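Ticket: Grave register numbers skipping and doubling after tablet sync
Opened September 22, 2018
Status: Resolved, monitoring
Product: Rebelo Field Register, version 16
Site: Brosbridge old burial ground
Reported by: Leonilde Barreto

Initial report

We are recording an unmarked section of the old burial ground at Brosbridge ahead of the road works. Two tablets are used in the trench and one laptop in the site hut. Each burial gets its number from the register when the record is first saved. After last night's sync, number 75 is on two different burials, one in the north strip and one near the culvert. Number 32 is missing altogether, although the paper context sheet for it exists and is signed. I have stopped both tablets from creating new records. We can keep going on paper for a day or two, but the bone specialist is due and needs the labels to be right before anything is lifted.

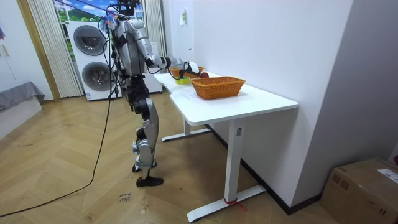 Leonilde, please don't renumber anything by hand yet. The register keeps two things for each entry – the number you see and a hidden record ID – and the doubled 75 will probably turn out to have two separate IDs, in which case nothing has been overwritten. It helps to keep an item and its container apart when you go through the finds table. Think of the red apple on that desk and the small orange wicker basket it sits beside: two entries, two IDs, even if they share a location. If someone has entered a box of hand bones as though it were the burial itself, it will have taken a burial number, and that could be your second 75. Please send the sync log from each tablet (Settings, Diagnostics, Export) and a list of any box records made that day.
Fuseini Baidoo, first-line support

Reply from site

Logs attached, both tablets and the laptop. No box records were made that day. Tablet B was offline from mid-morning because the site router was being moved to the other hut. Konrad Aigner was on Tablet B and says it gave him numbers as normal the whole time. He is sure he saw 32 come up for an infant burial cut by a drain, and he wrote it on the sheet and on the bag tags.

What we tried here:
Restarted Tablet B. No change.
Signed out and back in. The missing record did not return.
Opened the local copy with Wi-Fi off. Record 32 shows in the list but won't open. Message reads "parent not found". 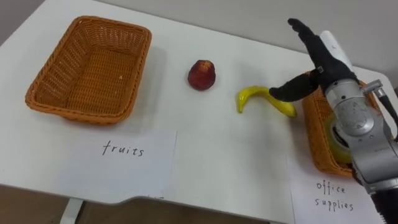 Woven baskets on a white tabletop, the one on the left empty, with a handwritten "fruits" label in front of it.

Thanks, the message is useful. Every burial record has a parent, normally the trench area. On the laptop, the area called Drain Cut was renamed Drain Cut East while Tablet B was offline. The laptop did this by making a new area and deleting the old one, which it shouldn't do. Tablet B then tried to send record 32 into an area the server no longer had, and the server put it in the holding table. So the record is not lost. I can see it there, with 13 attached photographs and the skeletal sketch.

The doubled number is a separate fault. Tablet B had a reserved block of numbers for offline use and ran past the end of it. It should have refused and asked for a connection. It carried on counting, and 75 had already gone to Tablet A. 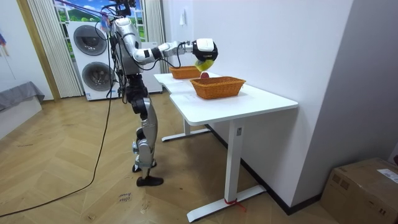

Both tablets will need the patch before they go back in the trench. For the data, I suggest this order:
1. Export a full backup from the laptop and copy it to a drive that stays off the network.
2. Recreate the area Drain Cut with its original code. Leave Drain Cut East where it is.
3. Tell us when that is done and we will release record 32 from holding.
4. Decide which burial keeps 75. The other gets the next free number, with the old one entered in the Former Number field so the paper and the bag tags can still be traced.
Fuseini Baidoo

Reply from site

Steps 1 and 2 done. The north strip burial keeps 75 as it was saved first. The culvert burial has not been lifted, so only the context sheet and the pin flag need changing. I would like the Former Number to print on the labels, as the reburial list goes to the parish and families have already been given some numbers over the phone.

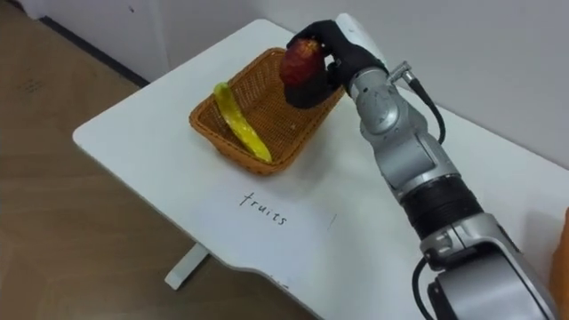
Posted by Glória Barros, Data Recovery, Gullmont office

I have taken this over from Fuseini. Record 32 is released and sits under Drain Cut with all its attachments. Please open it on the laptop first and check the orientation and depth fields against the paper – the holding table has been known to swap those two in older versions.

Former Number now prints in brackets after the current number on the large label. It won't fit on the small bag tag. For those, write it on in archival pen.

The patch is on your download page. Install it on Tablet A, sync, then Tablet B, sync. If B asks whether to discard its number block, choose Yes.

Reply from site

Both tablets patched. Depth and orientation on 32 match the sheet. Tested with Wi-Fi off and Tablet B refused a new number once its block was used up. Salvador Nogueira has relabelled the culvert burial and initialled the change on the context sheet.

One thing left: the plan view still draws the old 75 beside the culvert. The table is correct, so we can work.

Glória Barros

The plan view is cached. Go to View, Rebuild Plan, on the laptop only. The rename fault has been logged with the developers as a separate item and you are on the notify list. Until it is fixed, please don't rename an area while any tablet is offline. I'll keep this ticket open until the Briritz team, who share your server, have patched as well.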